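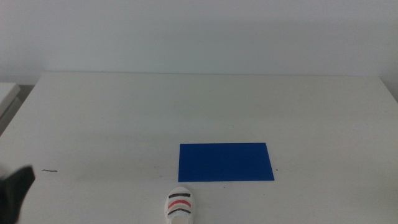

The blue sheet and a striped object on the table at Turwood.

Sum-yee Mok begins with the table. Before the arm at Turwood is switched on she wipes the white top, then checks the gripper fingers for play. Smudges matter to her, as the vision software has mistaken them for parts before.

The blue sheet goes down next. It gives the software a plain colour to find, and she moves it until the reading on her screen settles to within 2 millimetres. Most mornings that takes three tries.

The fingers are replaced after 700 cycles. She keeps spares from Nisow in a drawer, and a swap takes 20 minutes, longer if a screw has seized. One did in June, and she had to drill it out and order a new mount from Fluvomcombe.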